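Ferkusia Student Robotics: Bin Picking Project FAQ

General

What is the project?
Students program a robot arm to pick mixed household objects out of one bin and place them in a second bin. The work covers grasp planning, calibration, logging and a written report. It runs as a club activity and earns no course credit.

Who can join?
Any enrolled student in second year or above. First-years may attend as observers and can log trials once they have completed the safety induction.

Do I need to know how to program?
Basic Python is assumed. Teams write their grasp routines in Hestorar, our in-house control library. Its manual is on the club drive and should be read before your first bench booking.

How big are the teams?
Up to 6 members. Larger groups will be asked to split.

Bench and equipment

When is the bench available?
Weekday evenings by booking, and Saturday from 10 a.m. on a first-come basis. A booking lapses if the team is 15 minutes late.

Can I move the bins?
No. The bin positions are part of the calibration. If a bin has shifted, stop, tell the bench supervisor and rerun the calibration routine before logging any further trials. Clamps are not to be loosened for any reason during a session.

Can we change the gripper fingers?
Yes, with a design review first. Submit the CAD file and a mass estimate. Printed parts must be labelled with the team name and revision.

What speed limit applies?
New routines run at reduced speed until they have completed 100 consecutive cycles without a protective stop. The supervisor then signs off the change in the bench log.

Objects and scoring

Which objects are used?
The practice set is mixed in shape, colour and surface finish. Glossy and dark items are included deliberately, as they give the depth estimation the most trouble. The set used for the final assessment is not released in advance.

How is a trial scored?
Each assessed run consists of 100 pick attempts. A pick counts when the object is released inside the target bin. Drops outside either bin score zero and the object stays out for the rest of the run. Contact with a bin wall is recorded but carries no penalty.

What is the current club record?
Team Cinden holds the cumulative season record with 565 scored picks. Team Magyar's total is under review pending a corrected log file.

Can we restart a run?
Only after a hardware fault confirmed by the supervisor. Software faults, including timeouts in Hestorar, count as part of the run.

Reports

What has to be submitted?
The trial log, the source code at the tagged revision, and a report with a failure analysis. Group failures by cause: perception, planning, grip or operator error.

When is it due?
The last teaching day in June. Late reports are read but not ranked.

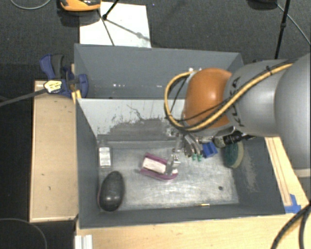
Gripper at work among the objects in the front bin.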